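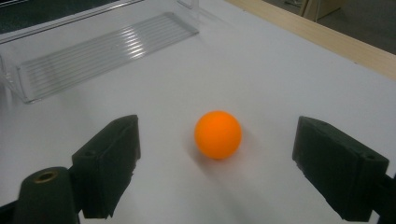 October 17, 2026 – ball and tray, new training mix

Got in early and had the numbers from the overnight run before coffee. The policy trained on the mixed set beats the one trained on the single-table set, and by more than I expected. Ilari wants to see it on another table before he'll call it a result. Fair enough.

For my own memory, the setup. The task is to pick up the orange ball and put it in the clear tray. Same hand-held gripper for every demonstration, wrist view only, no second camera. The old set was 1,234 demos, all recorded by me. The mixed set is 1,000 demos split between 4 people, so it's smaller and messier. Cyprian closes the fingers slowly and Arnar comes in from the side, and I had been planning to filter out both of them. Glad I didn't get to it.

What changed is the recovery. With the old set, if the ball got nudged on the approach, the arm kept going to where the ball used to be and closed on air. With the mixed set it backs up a little and tries again. I think that comes from Cyprian's demos, where he misses fairly often and fixes it in the same take. I can't prove that yet. The way to check is to train once more without his part and see if the retries go away.

The tray is still a problem. It's clear plastic on a white table and the policy sometimes lets go too early, over the near wall. Ryszard says to put tape on the rim. I'd like to leave it alone until the comparison is finished, or we'll be changing two things at once.

Started the run without Cyprian's demos before lunch. It needs eight hours. Wrote to Gaetano about borrowing the table at Pakley and haven't heard back.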